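**Boletín de Pukwood · 2026-02-25**

## Una mañana en la jornada de puertas abiertas de Zavinham

¡Por fin fuimos! Llevábamos desde el otoño diciendo que había que acercarse a ver el taller de manipulación de Zavinham, y este mes nos apuntamos 30 personas del boletín. El autocar salió con retraso, llovía a cántaros y el café de la entrada se acabó enseguida, pero volvimos todos hablando a la vez —buena señal—.

La visita arranca en la sala 501, al final de un pasillo larguísimo. Allí el equipo trabaja en Woso, un proyecto de robots de dos brazos para tareas domésticas y de pequeña tienda: guardar, sacar, doblar, ordenar. Nos explicaron que lo que más les cuesta es lo blando. Una caja tiene siempre la misma forma; una bolsa se arruga de una manera distinta cada vez que alguien la toca, y si encima es transparente, a las cámaras se les complica todavía más la vida.

Por eso la demostración de la mañana era con lechugas. Sí, lechugas. Hubo risas al principio (alguien preguntó si luego había ensalada), y al cabo de un rato estábamos todos callados, con la nariz casi pegada a la mampara, siguiendo cada movimiento. Los dos brazos van montados sobre un mismo raíl de aluminio, al borde de una encimera con dibujo de mármol, y tienen que arreglárselas con la bolsa, su cierre azul y una cesta verde de plástico.

Nos gustó mucho que la célula se pareciera a una cocina con sus trastos: cestas de rejilla colgadas al fondo, cosas dentro de ellas, una encimera con vetas. El equipo cambia la disposición a menudo para que el robot no se acostumbre a un único decorado. Quien nos guiaba contó que llevan 2091 intentos grabados con bolsas de distintos tipos, y que los fallos se guardan con el mismo cuidado que los aciertos. A varios de nosotros nos pareció lo más interesante de toda la charla, y la ronda de preguntas se alargó bastante por ese lado.
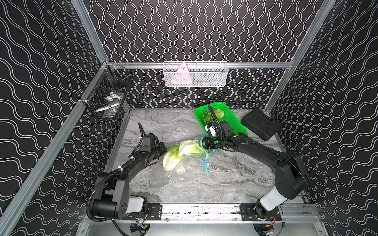
## Du, el mando y las manos torpes

Después tocaba probar. Du es el sistema de mando con el que una persona guía los brazos, y dejaban usarlo por turnos en un puesto aparte, con paños y vasos de plástico. ¡Qué difícil es! Desde fuera parece cuestión de mover las manos con calma, pero en cuanto te pones te das cuenta de que no sabes dónde están tus propios dedos. La primera de nuestro grupo consiguió doblar un paño a la tercera; el resto nos conformamos con levantar un vaso y soltarlo más o menos donde queríamos.

Un consejo para quien vaya: pedid turno nada más llegar, porque la lista se llena. Y llevad algo de abrigo, que en el taller hace fresco.

## Para los que os quedasteis sin plaza

Zavinham repite la jornada en marzo, con 92 plazas repartidas en varios grupos. La entrada es gratuita, pero hay que inscribirse antes, y los menores pueden entrar acompañados. Si queréis ir con nosotros desde Pukwood, responded a este boletín indicando cuántos sois y si necesitáis sitio en el autocar. En cuanto tengamos fecha cerrada os escribimos con la hora y el punto de salida.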